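Grukard records demonstrations of household packing tasks, mostly by remote control and partly by guiding the arms by hand. The operator lead at the company spoke with us between recording blocks in April about bottles, bags and what makes a demonstration worth keeping.
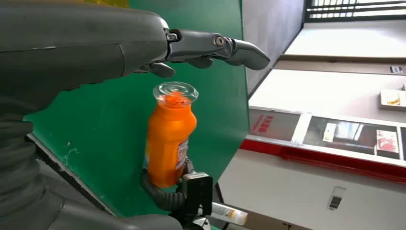 Kristóf Fekete

The current task set at Grukard is called Surico. It covers picking bottles from a green mat and placing them in a plastic bag. The operator lead, who trained the present crew of operators, describes it as medium difficulty for the right hand and hard for the left.

"The right hand has to get a good grasp on a smooth, heavy object," the lead says. "The left hand has to manage the bag. An operator can learn the first part in a morning. The second part takes a week."

Operators wear gloves that drive the fingers and hold trackers that set the wrist pose. The mapping from glove to robot finger is not one to one. Thumb opposition is scaled up, and the last joint of each finger follows the middle joint. New operators tend to close their own hand too far and wait for the robot to catch up. The lead tells them to watch the robot's fingers and ignore their own.

Each episode has a limit of 180 seconds. Past that, the recording is stopped and thrown out, even if the bottle is already over the bag. "A slow demonstration teaches pauses," the lead says. "We had a policy that stopped above every bottle and sat there. It had copied us exactly."

The target for Surico was 2000 accepted episodes. The count at the time of our talk stood at 1814 by remote control. Another 213 were recorded by hand guiding, with a person moving the arm directly, and these are stored separately and do not go toward the target. 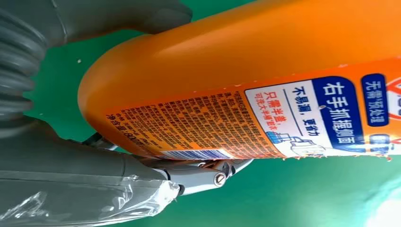
Detergent bottle in the gray hand, seen from a wrist camera.

Hand guiding is faster to learn, and the arm paths are smoother. The lead still prefers remote control for anything with contact. "When you push the arm yourself, your hands end up in the camera view, and the joint torques include your push. You can mask the one and model the other. We tried both with a package called Tomić and the results were usable for reaching. For grasping they were poor."

Large detergent bottles cause most of the rejected grasps. A finger that lands on the shoulder, where the plastic curves away, gives a contact that looks fine on video and slides under load. Operators are told to take the bottle by the body and to reset if the first contact is off. Small corrections are kept in the data. Full drops are kept too, under their own tag, and are left out of the first training run.

Labels are another matter. Early episodes had the label facing the same way every time, and the model came to depend on it. Bottles are now turned between episodes and some are laid on their sides before recording starts.
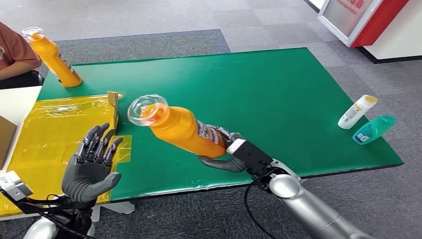 Interview and text: Kristóf Fekete, Skevevley

On the left hand, the lead is less certain. The bag changes shape with every touch, and two operators will rarely open it the same way. One hooks the edge with the fingertips, another pinches it with the thumb. Mixing the two styles lowered the success rate, so each operator now records a single style and the style is written into the episode header.

"I don't know yet if that's right," the lead says. "It makes the numbers better. It may also mean we've hidden variation the model needs."

The head view is recorded together with the wrist views. Operators use the head view to place the arms and switch to the wrist view for the last few centimeters. Calibration is checked at 8:30 and again after lunch. A shift in the wrist mount shows up first as grasps that land consistently to one side.

The remaining Surico episodes will be bag work only, with the bottle already in the right hand when recording begins.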